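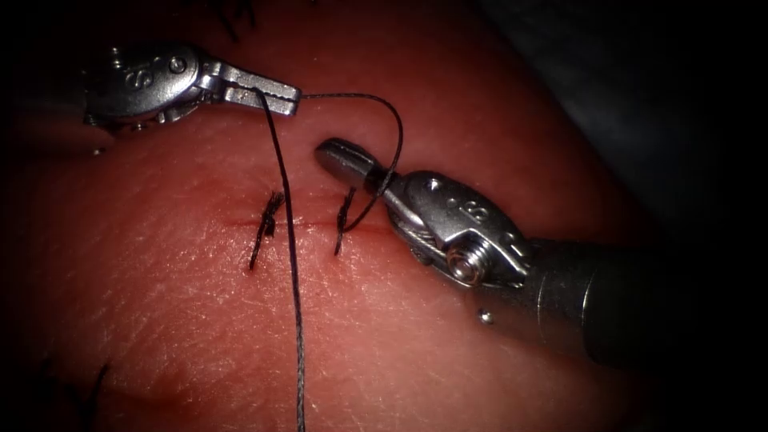

Stitches in a practice pad.

Call for participants: looking after a wound at home

Ukstead Recovery Study
June 2022

Have you come home from hospital or day surgery with stitches in the past year? We would like to hear how you managed once you got there.

The Ukstead Recovery Study is looking at the written advice people are given when they leave hospital, and whether it matches what they need to know in the first few weeks. Our first stage was a postal survey sent to 3,000 households, and 858 came back filled in. Many people wrote in the margins that their sheet said one thing and the nurse on the phone said another. The most common questions were about showering, driving, lifting children and when to go back to work. We are now looking for people to talk to in more detail.

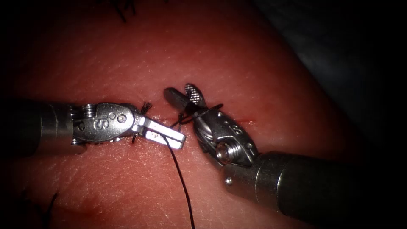
Who can take part

You can take part if you:
are 18 or over
had an operation or a wound closed with stitches in the past 12 months
did most of your recovery at home, or at the home of a relative or friend
can take part in a conversation in English, or would like us to book an interpreter

It does not matter which hospital or clinic you went to, or how big or small the operation was. We would especially like to hear from people who live alone, people who live more than an hour's drive from a hospital, and people who had to organise care for someone else while they were recovering. Partners and family members who changed dressings are also welcome to apply.

Please do not apply if you are still under the care of a surgical ward. You can get in touch after you have been discharged.

What you would be asked to do

There is one interview of up to an hour, by phone, video or in person at our rooms in the Carico Building. We will ask what you were told before you left, what you were given on paper, and what you did when you were unsure. If you still have your discharge sheet, please have it handy. You can cover up your name and any details you don't want us to see.

Some people will be invited back for a small group session in November to read a new draft of the advice sheet and mark anything that is unclear. You can say no to this and still do the interview.
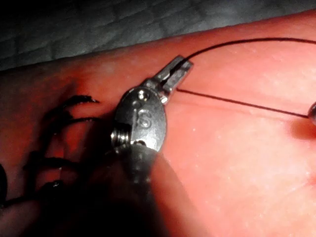
Payment and travel

You will receive a $60 gift card for the interview and another for the group session. We pay for parking, public transport or a taxi if you need one. Please keep your receipts. The Carico Building has level access from the car park on the Olteanu Street side, and the lift goes to our floor.

Your information

Interviews are recorded and typed up, then the recording is deleted. Your name is taken out of the typed copy. We will not look at your medical records or contact your doctor. You can stop at any point without giving a reason, and you keep the gift card if you do.

We can't give medical advice. If you are worried about a wound, please call your doctor or the hospital that treated you. 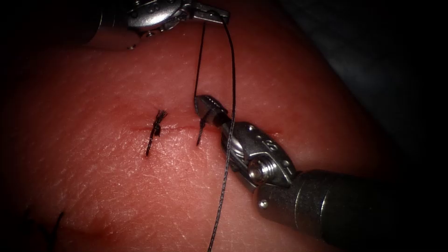 How to apply

Phone or write to Lenuța Matei, study coordinator, at the Carico Building, Ukstead. Tell us your name, the best way to reach you and the month of your operation. We will call back within 4 working days. If you would like to speak to someone outside the interview team, or you have a complaint, ask for Maricica Hodoroagă.

Large print and easy read copies of this notice are available at the front desk.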